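Fruit table: what we learned from the first season

The shared fruit table in the Walitz Road hall has now run through its first winter, and it will carry on into the spring. Members have asked how it is doing, what it costs and whether the hours could change. Sidra Kakakhel, who keeps the records, has given us the figures used in this item.

Between the opening in October and the end of March, 3,051 pieces of fruit went out. Of these, 1,027 were oranges and other citrus, well ahead of pears and plums. Apples made up most of the rest. The early weeks were busy with windfalls from members' own gardens, and when those ran out we bought in from Bukhari, the greengrocer on the corner, who sells us mixed boxes at the end of the day. We spent £400 on fruit over the whole period. All of it came from the tea money and the plant sale, so nothing was taken from the hall repair fund.

The table works in the same way as it did at the start. Take what you will eat, leave what you can spare. There is no list to sign and no limit per household. If you are collecting for a neighbour who cannot get out, please go ahead.

Citrus has turned out to be the easiest fruit to keep. The hall is unheated for most of the week, and oranges stay sound in it for a good fortnight. Pears are much harder. They arrive like stones and are past their best two days later, and we lost most of a box in November. From now on we will only put pears out on lunch club days, when there are enough people in the building to take them.

Bananas are kept away from everything else. They ripen whatever is next to them, and one bunch left in with the apples overnight can make a whole basket go soft. Please hang them on the hooks by the kitchen hatch.
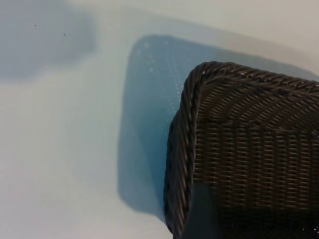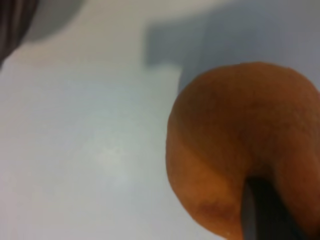
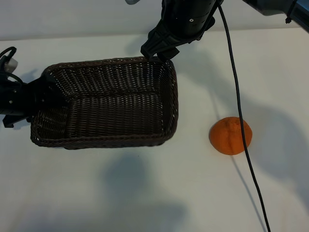
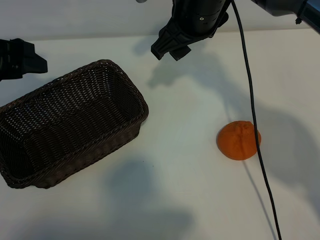
Basket and orange.

Several people have offered baskets. We have enough for now, but thank you. If you do have one going spare later in the year, an open one with sloping sides is best, as deep baskets hide the fruit at the bottom and it gets forgotten. Woven ones let the air through. They do need looking after - crumbs and bits of leaf collect in the weave, and a soft brush gets them out better than a cloth. A wipe with warm water and a drop of washing-up liquid is enough after that. Let the basket dry fully before any fruit goes back in.

The rule on checking stays the same. Whoever opens up in the morning should turn the fruit over and take out anything bruised or mouldy. Mouldy fruit goes in the outside bin, and the basket it came from should be wiped. Bruised fruit is fine for cooking and can go in the box marked for the kitchen. Citrus peel should stay out of the worm bin at the allotments, where it was added in February and had to be picked out by hand.

A word on marmalade. The batch made in January sold out at the plant sale table, and there is a short waiting list for the next one. Clean jars with lids can be left in the hall porch. We can use any size, but please soak the labels off first.

Opening hours will change from April. The table will be open from 9 in the morning until 2 in the afternoon whenever the hall itself is open, and it will no longer be put out for evening bookings. The Plellotus choir has asked for the floor space during rehearsals, and very little fruit was being taken at that time of day. Anyone who can only come in the evening should leave a note in the hall letterbox and a bag will be put by.

We are also looking for two more people to collect the boxes from Bukhari. You would need a car or a sturdy trolley, and the job takes half an hour. Names to Sidra, please, who is in the hall most mornings.

Garden growers may like to know that the Siren plum trees along the back fence were pruned last summer and should fruit better this year. Ladders will be available for picking, but must be booked through the hall office and returned the same day.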